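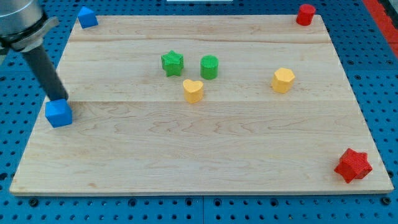

枫木板上的彩色小块,左边这颗蓝色方块我最喜欢,棱边都倒了角。

小块图册:颜色、形状和一块好木板

喜欢小东西的人大概都懂,抽屉里只要有几颗颜色正、形状利落的小块,一个下午就没了。我攒这些东西攒了好几年,从最早在Estska的旧货摊上捡到一袋木头积木,到后来自己学着用打印机做,陆陆续续已经有135颗。最近终于下决心整理成一个图册,把我觉得值得看的都记下来!

开头那张大图是整本图册里我最中意的:浅色的枫木板平放在蓝色洞洞板桌面上,小块散在板上和板边。木头是淡淡的黄褐色,纹路像水一样流过去,配上蓝、红、绿几种颜色,怎么看都舒服。另外的图还在慢慢修,先把每一颗的说明写上来,按形状分好,想到哪儿写到哪儿。

一、蓝色方块

大图里有两颗,大小和颜色都一样。一颗在板子左半边,刚好落在木板拼缝的下方;另一颗跑到了左上角那头,已经越过板子后沿,有一部分搭在蓝色桌面上。蓝色遇上蓝色,边缘几乎融进去了,要多看一眼才找得到它,我特别喜欢这种小小的捉迷藏。

方块是最基础的形状,可是也最难做得耐看。我早先做的那批棱角太尖,拿在手里扎扎的,看着也凶。后来改成倒角,边上多了一圈窄窄的斜面,光一打过来,顶面和侧面之间就有了过渡,整颗方块一下子温和了。强烈推荐给所有正在画方块的朋友,哪怕只倒一点点!

二、红色圆柱

大图右上角,站在板子后沿边上的那颗。正红,平顶,直直地立着,像个小哨兵。红色在浅木头上特别跳,站得那么远,眼睛还是第一个被它拉过去。

红色的料我换过很多次。有的偏橘,有的放久了发暗,最后定下来的是Gisler的一款,颜色饱满又不刺眼。圆柱的侧面我没有打磨,留着一点细细的颗粒感。有人劝我磨光,我试过一颗,滑溜溜的,像糖果,好看是好看,可就是少了点手感,于是又退回来了。

三、绿色五角星柱

大图中间偏上有三颗挨得很近,最左边那颗就是它。星形的面朝上,侧面是中等深浅的绿,上面有很细的交叉纹路。照片里能看清这层纹路,我高兴了好久!

星形是全套里最费脑筋的。五个尖角太细容易崩,太粗又像海星,我前前后后改了很多版,才找到一个胖瘦合适的比例。现在这颗拿起来稳稳的,尖角圆润,凹进去的地方正好卡住指尖。小朋友来家里玩,挑走的第一颗总是星星。

四、枫木板

说是小块图册,可我真的忍不住要给木板单开一节。板子是几块木料拼成的,横着有两道接缝,一道在靠上三分之一的地方,一道在中间偏上一点。前沿有一条颜色稍浅的窄边,几乎横贯整个画面,像给木板镶了一道亮边。

枫木的好处是安静。胡桃木我也试过,深色底子上红和绿会显得沉;松木的节疤又太抢眼。枫木的纹路有深有浅,但都顺着走,颜色鲜亮的东西搁上去,各有各的位置。这块是从Drandden的一家小木工铺子买的边角料,老板切好之后只说了一句“别泡水”,我一直记着。

保养没什么讲究。平时用干布擦,几个月薄薄上一层木蜡油,放在通风的地方晾一晚。颜料和胶水沾上去要马上擦掉,等干透了就只能慢慢磨,我有一块旧板子就是这么磨薄的(心疼了很久)。

五、蓝色洞洞板桌面

桌面也值得一提!满满的小孔,颜色是很提神的蓝。浅木头放在上面,颜色的对比一下就出来了。我以前总觉得背景越素越好,白布、灰纸都用过,小块摆上去干净归干净,就是有点冷清。看到这样的蓝色桌面,才发现背景也可以热闹一点。

有孔的面还有一层趣味:远处的孔密,近处的孔疏,照片里自然就有了纵深。如果你也想给自己的小物件拍照,不妨找一块带规律图案的底,格子布、网格垫板都行。

六、关于摆放

经常有人问我小块怎么摆才好看。我没有公式,但有几个自己用惯了的办法,写在这里给大家参考。

先散着放,不要急着对齐。一排整整齐齐的当然也漂亮,可散开之后,每颗之间的距离有远有近,眼睛会自己走来走去。大图里就是这样,有的聚成一小堆,有的独自待在角上,连板子外面都有,我看多少遍都不腻。

同色的分开放。两颗蓝的一近一远,中间隔着木头,呼应就出来了。要是紧紧挨在一起,反倒像一整块。

近处的显大,远处的显小。同样的两颗方块,隔开一段距离,看起来就像哥哥和弟弟,这个特别适合拿来和孩子一起玩,让他们猜到底哪颗大,再拿到一起比一比,每次都有人惊呼。

高一点的机位能看到顶面,星星、圆形、方形一目了然;把镜头放低,侧面的质感更突出,但是形状就不太好认了。我自己偏爱斜着往下看,顶面和侧面都有。

七、颜色搭配小记

蓝、红、绿放在浅木头上,是我试过最不容易出错的一组。颜色都很正,谁也不让谁,可是木头的淡黄褐色在中间一垫,就都和气了。

如果想柔和一些,可以把红换成砖红,蓝换成雾蓝,绿保持不变。我用这个搭配做过一套送朋友的,装在Dekard的铁皮小盒里,盒盖一打开就很有秋天的味道。全套47颗,一颗一颗配的色,做到后面眼睛都花了,但是真的值得!

黑和白我用得少。黑色小块在照片里容易糊成一团,细节全没了;白色放在枫木上又不够跳,除非光特别好。有在用黑白配色的朋友,很想看看你们是怎么拍的。

八、表面的质感

我是哑光派。亮面的小块反光厉害,拍出来总有一块白白的光斑,颜色也跟着变。哑光的就老实多了,从哪个方向看都差不多。大图里左边那颗蓝方块,顶面和侧面都是这种带一点点纹理的哑光,是3D打印的样子,我觉得特别耐看。

打印的层纹很多人嫌弃,想方设法要去掉。我倒觉得留着挺好,像木头有年轮,陶器有指痕。只要纹路细密均匀,摸起来就是一种很踏实的手感。层高调小一些,速度放慢一些,出来的面会细腻很多。

如果实在想要更平整,可以用细砂纸沾水轻轻打几圈,再用清水冲净晾干。星形的凹角砂纸不好伸进去,我会把砂纸裹在牙签上,慢慢来。圆柱最省事,夹在手指间转一转就好。

九、收纳

小块越来越多之后,收纳就成了大问题。一开始是按颜色分,看着赏心悦目,可是要找某个形状的时候得把盒子全翻一遍。后来改成按形状分,方的一盒,圆的一盒,星形单独一盒,盒盖上贴一颗同形状的小贴纸,不用打开就知道里面是什么。

星形最好平放,一层一层叠起来,中间垫薄棉布。方块随便码,怎么放都合适,是最省心的。圆柱竖着放,别让它在盒子里滚,滚久了边缘会磨花。

盒子别放在窗台上。我有一盒绿色的在窗边晒了一个夏天,朝外的那一面明显淡了,现在成了一套渐变色,也算有另一种好看。

十、接下来

十月打算再加一组新形状,六棱柱已经画好了,月牙还在纠结弧度。图册页面从开张到现在有1555次浏览,对我这种纯粹自娱自乐的小角落来说已经开心得不得了,谢谢每一位点进来的朋友!

建议大家把大图点开放大了看,木板上那些深色的流纹、小块侧面细细的颗粒,缩小了就看不见了。喜欢哪一颗,或者自己也有攒下来的宝贝小块,欢迎在页面底下留言,带上照片更好。

下一批更新先放圆柱,红色的排在最前面。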